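4.2 Sorting habits and the household drawer

Of the 421 households in the Dodden survey, 400 reported owning at least one container bought for the purpose of keeping like with like. Only 27 could say, without getting up to check, what was in it. The Doruvach sample did slightly better, although its respondents were allowed to answer "batteries" and most of them did.

We coded each container by its number of divisions and asked owners to name the rule behind them. Color was the favorite rule and the first to be dropped. Poulain households held on to it longest, a result we attribute to pride. A divided container invites a rule even when its owner has none (Figure 3).

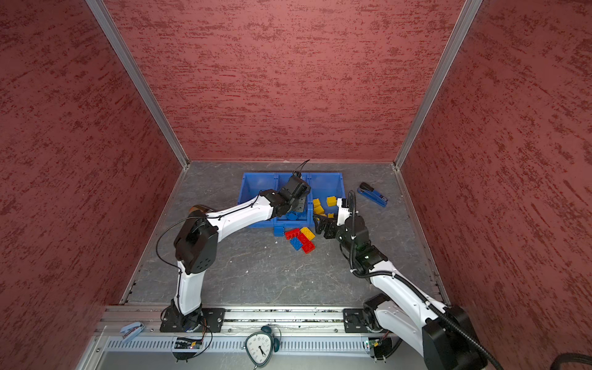
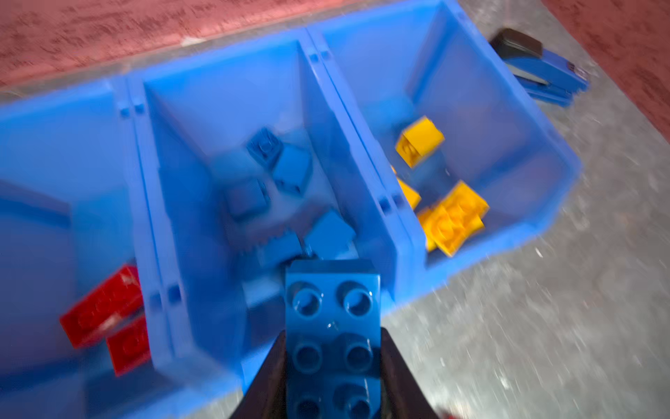

Figure 3. Divided containers with three compartments, in blue plastic, with toy bricks.

Rules by size lasted longer, but they produced a leftover category in every home we visited, usually larger than the rest put together. In Duleck this category had its own drawer, and in two cases its own room. We returned in June to 40 of these homes and found the labels intact and the contents elsewhere.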